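Freitag, 11.10.2024. Wir ziehen im Frühjahr für ein Jahr nach Spanien, und die Katze kommt mit. Ich schreibe hier mit, was wir dafür erledigen. 1/10

Die Katze heißt Tirero und ist bisher nie weiter gefahren als bis zur Tierarztpraxis. Der Chip war schon drin, gesetzt noch im Tierheim. Registriert war er allerdings auf die alte Adresse. Habe ich im September geändert, online, ging schnell. 2/10

Tollwutimpfung: Nach der Erstimpfung müssen 21 Tage vergehen, bevor man innerhalb der EU reisen darf. Der Chip muss vor der Impfung gesetzt oder ausgelesen sein. Unsere Tierärztin hat ihn vor der Spritze ausgelesen und die Nummer gleich in den Heimtierausweis eingetragen. 3/10

Kosten für Impfung, Untersuchung und Ausweis bei uns zusammen 56 Euro. In anderen Praxen kann das anders aussehen, vorher anrufen. 4/10

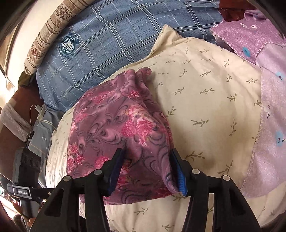 Lila Stoff mit Blumenmuster auf dem Laken.

Transportbox. Die erste war zu klein, Tirero konnte sich darin nicht umdrehen. Die neue ist die Woduva in der mittleren Größe. Sie steht seit zwölf Tagen offen im Flur. Gefressen wird inzwischen darin, geschlafen noch nicht. 5/10

Flug oder Auto? In der Kabine gilt bei unserer Fluglinie eine Gewichtsgrenze inklusive Box, da liegen wir drüber. Frachtraum wollen wir nicht. Also Auto, zwei Übernachtungen in Frankreich. Beide Hotels per Mail gefragt, beide nehmen Katzen. Eines will 12 Euro pro Nacht extra, das andere nichts. 6/10

Manju Semwal ist die Strecke letztes Jahr mit zwei Katzen gefahren. Ihr Rat: morgens vor der Abfahrt nur wenig füttern, Wasser bei jeder Pause anbieten, die Box nie bei offener Autotür aufmachen. 7/10 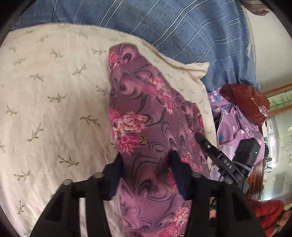

Gleiches Muster, diesmal auf dem Kissen.

Probefahrt gemacht, 40 Kilometer Landstraße. Die erste Viertelstunde Geschrei, danach Ruhe. Nächste Woche fahren wir Autobahn. 8/10

Unsere Vermieterin vor Ort, Purificación Carrasco, hat der Katze schriftlich zugestimmt. Steht jetzt als Zusatz im Mietvertrag. Der Balkon bekommt ein Netz, das zahlen wir selbst. 9/10

Offen sind noch: Tierarzt am neuen Wohnort suchen, Haftung in der Hausratversicherung klären, Futter für die ersten Tage einpacken. Wer in der Gegend von Valencia eine Praxis kennt, gern hier drunter schreiben. 10/10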